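Chapter 5
The Shared Workbench: Surfaces, Cables and Small Items

Learning objectives
After completing this chapter the reader should be able to:
1. Divide a desk surface into fixed, active and clear zones.
2. Distinguish suspended, looped and grounded cable runs.
3. Select a cleaning method suited to a surface that carries powered equipment.

5.1 Scope

Chapter 4 dealt with single-user desks in enclosed offices. The present chapter extends the zoning method to desks placed side by side, where monitors, partitions and cable paths may serve more than one person. The terms follow Stockdale and Louro, with one change: what they call the "idle zone" is called the clear zone throughout this book.

A fixed zone holds equipment that is moved less than once a month, such as monitor stands. An active zone holds the keyboard, the mouse and whatever is handled during the task. The clear zone is surface deliberately left without contents, normally at the front.

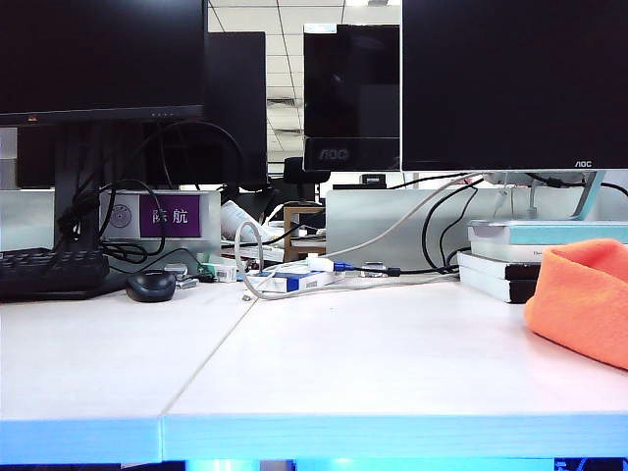
Zones are drawn from the back edge forward. The fixed zone is marked first, as its depth depends on the monitor stand and cannot easily be reduced. On a desk 70 cm deep the clear zone should be at least as deep as the keyboard. Where the surface is made of adjoining panels, the seam is recorded on the plan but isn't used as a zone boundary. Seams collect dust and are wiped separately (see 5.4).

5.2 Cable runs

Three classes of run are recognized. A suspended run hangs free behind or against a partition. A looped run carries its excess length in one or more coils. A grounded run lies on the work surface for any part of its length. The word "grounded" has no electrical meaning here.

A single cable may belong to more than one class. In the Reltcombe survey, directed by Gemma Fabbri, 733 runs were plotted and each was assigned to the class of its longest segment. That convention is kept in the exercises. Grounded segments crossing the clear zone are listed first in any correction plan. 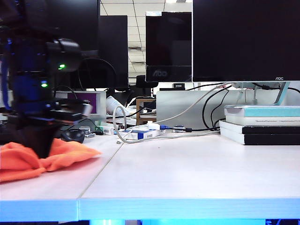 Figure 5.2. Light gray cable looping from the rear panel onto the desktop; black cables behind. Orange cloth at left.

Cloths used near connectors are folded to a flat pad before use. Loose folds catch on plugs and drag small parts toward the edge. Liquid is applied to the cloth, never to the desk.

5.3 Small items

Small items include connectors, clips, bottles, sample boxes and similar objects with no assigned place. They tend to gather at the boundary between the fixed and active zones, where the hand reaches easily but seldom works. Grimshaw's term for this strip, the "margin," is adopted here.

Items in the margin are sorted by frequency of use before they are sorted by type. Anything used daily is moved to the active zone. The remainder is boxed, labeled and placed against the partition.

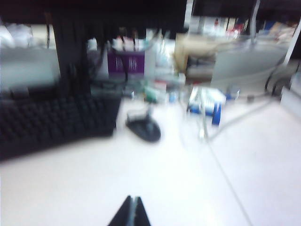 5.4 Cleaning sequence

Work proceeds from back to front and from the fixed zone to the clear zone. Keyboards and mice are lifted, not pushed.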